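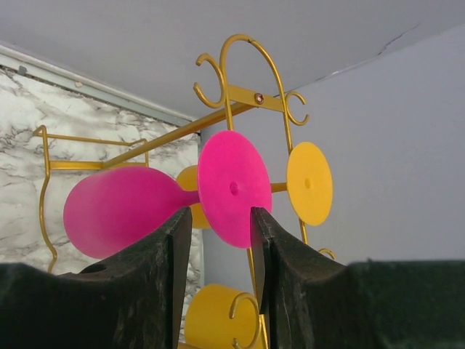
Plastic wine glass in pink

Picnic glasses cloud up so quickly, don't they? I wash ours by hand in warm water with a drop of washing-up liquid, then leave them for 10 minutes in 300 ml of water with 2 spoonfuls of white vinegar (any cheap one will do!).

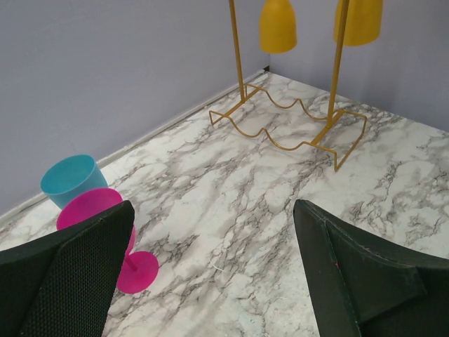

Gold-coloured wire rack in the corner

Wire racks gather dust in every joint, and an old soft toothbrush is lovely for that. Dry them well afterwards.
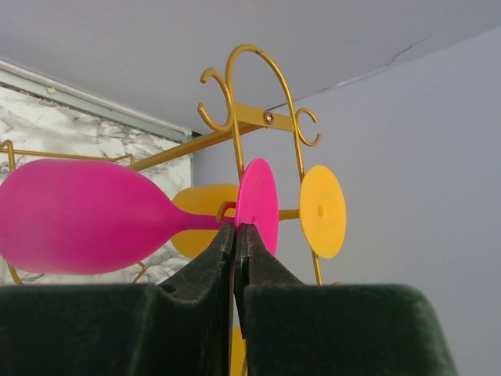
Pink and yellow, lying down

Keep plastic well away from the hob, and never use scouring powder on it, as I did one January.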